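Search this site
Search
Menu

Emergency Powers Should Come With an End Date

Opinion
By Feven Teshome
16/09/2024

Most governments that declared a health emergency in 2020 did it lawfully. Constitutions allow for it, courts accepted it, and the public mostly went along. My complaint is with what came later, when the wards had emptied and the orders stayed on the books.

I spent two years reading emergency decrees for a small research group called Celtwood. We collected 746 of them from national and regional governments. When we finished, 685 had no fixed expiration date in the text. They ended "when circumstances permit," or when a minister said so, or they didn't mention an ending at all. A few of those were repealed quickly anyway. Many were folded into ordinary law, often in a budget bill or a public order act, and stopped being called emergency measures.

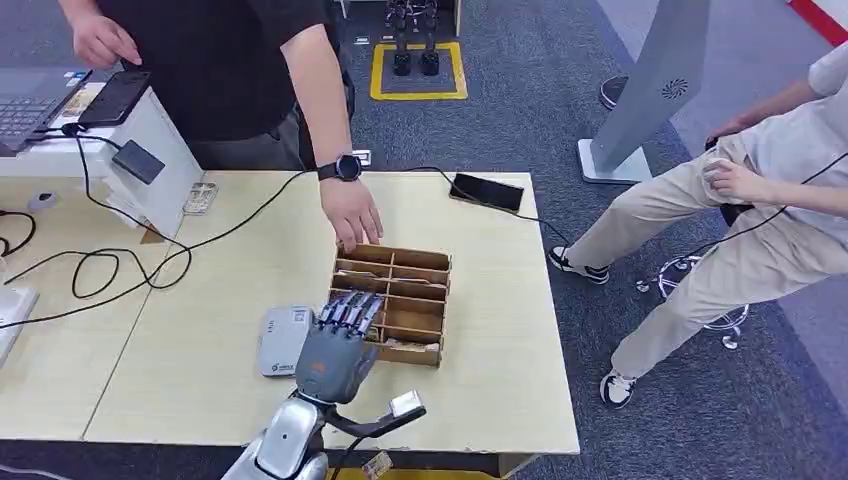 A decree without an end date changes who has to do the work. With an end date, the government has to come back to the legislature and make its case again. Without one, the opposition has to find the votes to repeal it, and in countries where the opposition is weak or in jail, that vote never comes. I think of it in terms of a divided tray, the thin wooden kind with a grid of small cells. Each power belongs in its own cell: travel limits in one, limits on assembly in another, rules on publishing in a third. What I kept finding was decrees that pulled out the dividers. A ban on gatherings of more than 1,000 people would sit in the same article as a penalty for "false information," and the two could only be renewed or dropped together.

The false information clauses worry me most. A limit on crowds is easy to measure and people notice when it is still there. A clause about speech works through a handful of arrests. One nurse is charged for posting about a shortage of beds, and after that the other nurses keep quiet. The clause can sit unused for a year and still do its job.

Defenders of open-ended powers make a fair point, and I don't want to skip over it. Nelli Honkanen argued in these pages last year that a legislature in the middle of an outbreak may not be able to meet, and that a decree which lapses at the wrong moment could cost lives. She is right about the risk. Her answer is to trust the executive and let the courts clean up afterward. Mine is to make the first period short, allow one extension without a full session, and require a recorded vote after that. Remote voting has been tested in enough parliaments by now that "we can't meet" is a weak reason.
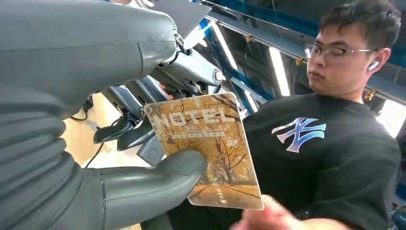
The vote needs to be recorded by name. In several of the cases we looked at, renewals passed by a show of hands, and two years later it was impossible to establish which members had supported them. Voters can't hold anyone responsible for that.

Democracies have a part in this too. When a friendly government copied its public order clause from a neighbor that is usually called repressive, very little was said about it abroad. Aid kept moving and summits went ahead. I understand the reasons, and some of them were good ones at the time. Vaccines had to be shipped and nobody wanted to insult a partner over the wording of an article. But authoritarian governments watched this closely. They learned that a restriction labeled as public health would draw less criticism than the same restriction labeled as security.

So when donor countries write the next round of agreements on pandemic funding, they should ask for three things in the recipient's law and in their own. Every emergency measure should carry an expiration date. Speech rules should be kept in a separate instrument from health rules. Renewals should be voted on by name and published within a week. None of this costs much money. It would apply to rich countries as well, and some of them would fail on the first item today.

Fines should be reviewed too. One province we studied was still collecting penalties of up to 2,000 in local currency under an order whose health provisions had been withdrawn long before. The police officers writing the tickets were following the law as it stood.

14 comments
Share 52

Related
What Election Observers Miss Before Voting Day
Nelli Honkanen: Courts Can Handle the Emergency
The Bellamy Report on Press Licensing, One Year Later
Why Sanctions Lists Keep Getting Longer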